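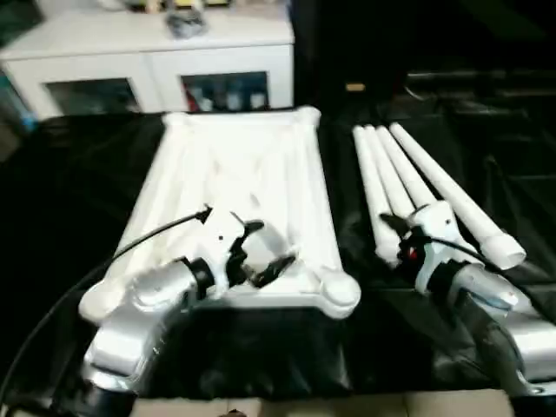
White plastic stool on its side, showing the ribbing under the seat.

Zurcombe Stacking Stool, white

Product code 1796. Sold singly or in packs of 10.

We held off stocking plastic stools for years, mostly on account of the ones we'd been sold ourselves. The Zurcombe is the first we've kept on the floor for more than a season. It's still a plastic stool. If you want something to hand down to the grandkids, go and look at the Rashti bench on the timber page and bring more money.

What the maker says, and what we think

"Commercial strength." There's no agreed meaning for this in the catalogue trade as far as we can tell. Laletti puts the same words on a folding chair we sent back. Ask for the load rating and ignore the adjective.

"All-weather." It won't rust, fair enough. White plastic left in full sun all summer goes chalky whatever the label says about UV stabilisers, and we don't expect this one to be any different. Put it under the verandah when you've finished with it.

"Ergonomic seat." It's a flat rectangle with rounded corners. You can sit on it through a school assembly without complaint. We wouldn't choose it for a full day at a market stall unless you've got a cushion.

"Tool-free assembly." True. Legs push into the corners of the seat. Push hard, then turn it over and push again, as a leg that's only halfway home will feel fine until somebody leans back.

Why we look underneath

Everybody checks the colour and the height. Turn a stool over before you buy it, ours or anyone's. A cheap moulded seat is often one thin skin with a lip around the edge, and it sags in the middle by the second Christmas. You want ribs, and you want some of them running corner to corner as well as along the length. The Zurcombe has diagonals that cross in the middle. The ribs do collect grit and spider web, so hose it out now and then.

Specifications

Seat height: 60 cm
Weight limit: see the sticker on the carton, and take it seriously
Colour: white (the maker lists a grey, we've never been able to get it)
Warranty: 17 months from the maker, which is an odd number and we've asked about it twice without getting an answer
Spare feet: sold separately, Flesex brand, see below

About the Flesex feet

These are push-on rubber caps. On tiles or polished floorboards they stop the skating noise and they save your finish. On grass or concrete we can't see the point, and the packet's claim that they "double the life of your furniture" isn't one we're prepared to repeat with a straight face. Buy them if you've got good floors.

Not suitable for

Standing on. We know people will. Get a step.
Pool decks, unless you've fitted rubber feet and you trust your guests.
Anywhere near a barbecue or fire pit.

Customer comment

"Bought a pack for the community hall in April. One leg was a tight fit and needed a rubber mallet. The rest went in by hand. They're fine. I wouldn't call them comfortable and I don't believe the photo on the carton of a man laughing on one." Firouzeh Babaei

Delivery and returns

Packs ship flat with the legs separate. Returns accepted unused, with the carton. We don't take back stools that have been written on.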